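I've had the Flirkness two-arm kit for 2 weeks now, running it in the simulator that comes with it, and picking up a tray is the job I'd start with. Load the kitchen, then switch to the body view. Yes, it's tilted -- you get used to it!

Before going in, open both grippers and bring the arms forward with the fingers up. 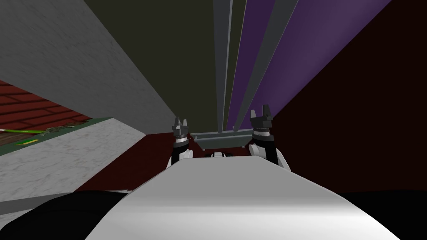 Grippers open, grey tray between them

Next, leave the left arm alone and bring the right one in slowly from the side. I set the speed slider to 4, and anything faster had me overshooting. Aim for the end of the piece and save your position (slot 200 is free on a new install).
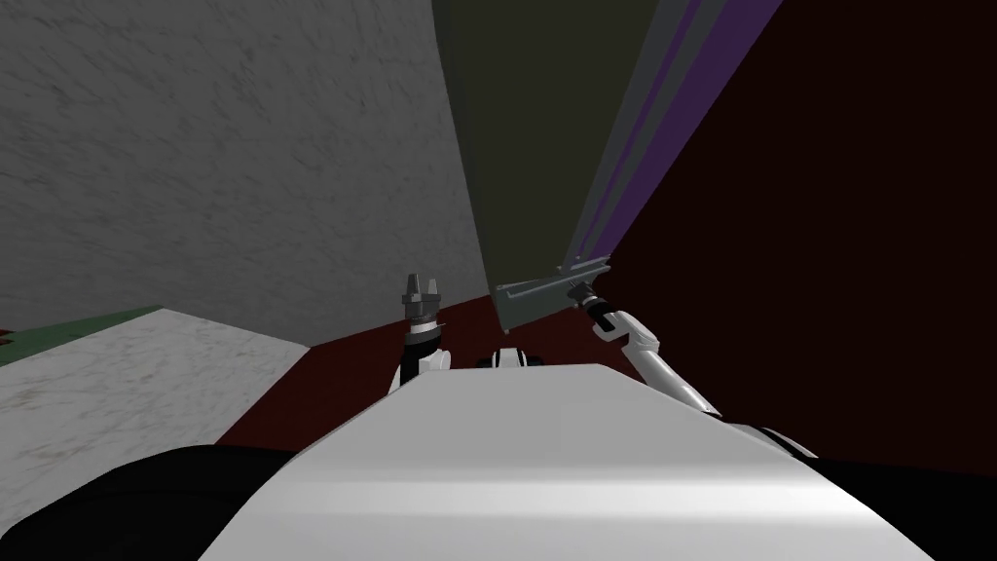 Right gripper up at the grey piece, left one empty

At 2,890 it isn't cheap, but I'm keeping mine. Thanks to Young-sook Bae for the slider tip.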